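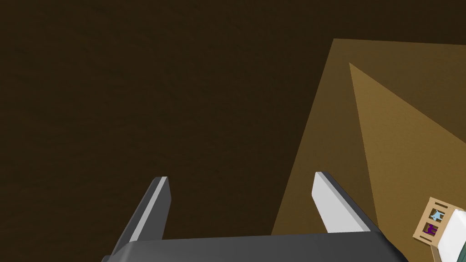

Attachment 1. Tustham sim, wrist view, gripper open above the tabletop.

Ticket 638
Subject: Sim results used to justify gripper purchase
Opened by: Napaporn Petchrat, Gulthorpe equipment planning
Opened: Wednesday, July 31, 2019
Assigned to: Stelios Balaskas
Priority: Normal (requester asked for High, see below)
Status: Open, purchase on hold

Problem as reported
The purchase request for 20 Jonier wide grippers leans almost entirely on a run of 1,000 simulated pickups in Tustham. The success rate given is 85 percent. I have been asked to sign by the end of the week. I can't reproduce the number, and I don't know what counted as a success. I'd also like to know why we need 20 of anything before we have owned one.

Reply, Stelios Balaskas
The 85 came from the summary page. Success there means the object was between the fingers when the run ended. It doesn't mean it was lifted. I've asked Navarrete support if that can be changed.

Reply, Napaporn Petchrat
Then it isn't a pickup rate and shouldn't be in a purchase request under that name. In attachment 1 the fingers are open with nothing between them, and the small blue and purple things are in a crate over to the right, well past the fingers. How does a view like that get scored? Please also confirm the finger opening in the model matches the data sheet. It looks generous to me.

Reply, Stelios Balaskas
Views like that are scored as "no attempt" and dropped from the total. Yes, I know. The opening in the model was typed in by hand from the sales brochure. The data sheet has a smaller figure. I've put the data sheet value in and am running the set again.

Reply, Chaiwat Panyasiri
Can we not hold the whole order over this? The quote is only good for so long, and the discount starts at 20 units.

Reply, Napaporn Petchrat
The discount is on the part I'm least sure we need. Nothing in the quote covers mounting plates, cables, spare finger pads or the hours to fit them. Add those and most of the saving goes. I'd take one gripper at full price over 20 cheap ones in a cabinet.

What we checked
1. Success rule. Wrong for our use, see above. Changed on our copy to "lifted and held."
2. Finger opening. Corrected to the data sheet.
3. Dropped runs. Now kept and counted as failures.
4. Tight spaces. Lamduan Khunthong pulled a bedroom case where the blue object is low down in the gap under the plaid cushion, with the dresser close on the left. The object is nicely centered between the open fingers but still a short way beyond the tips, and the left finger already lines up with the lower dresser front. Under the old rule a small nudge forward would have passed it. Whether the wide palm can follow the fingers into a gap like that is the thing we'd be paying to find out. Attachment 2. 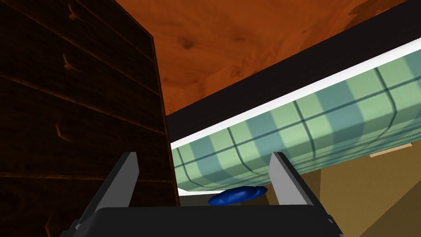 Where the budget stands
Ratree Wongsuwan has moved the request out of this round. Money is set aside for one gripper, one mounting plate and one set of spare pads, all to be quoted as separate lines. The sales rep has been told that the brochure and the data sheet don't agree and has promised to "look into it." No answer so far.

Still open
Rerun with the corrected model, Stelios.
Written answer from Jonier on the finger opening, Chaiwat.
Repeat the bedroom cases with the real unit, if one arrives, Lamduan.
Next look at the larger order is November. I won't approve it on sim numbers alone, whatever the rerun says. Leave this ticket open until then. NP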